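Re: [Drumis-users] Demos on denim with the belt left in

On December 29, 2018, a list member wrote:
> We have 473 demos of towels and want to move on to pants.
> Should the belt come out first? Parano's notes from September
> don't say.

We leave it in. The leather is stiff and the cloth isn't, so the operator has to pick a grip point on the waistband with that in mind.

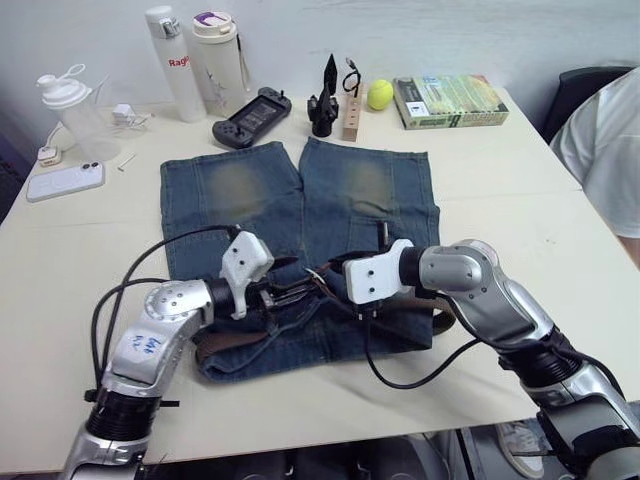 Both arms are driven by hand from the leader pair - same setup as at Hervieu. New operators get five practice runs before we keep anything. Go slowly at the waist.

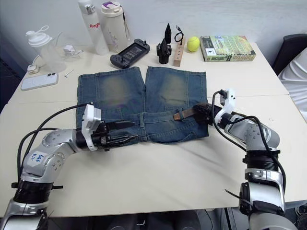
Do you throw out demos where the operator lets go and grips again? We keep them if the second grip holds, and tag them so they can be filtered out later.

The Mastance config is unchanged apart from the grip force, now at 4. I can send the file to the list.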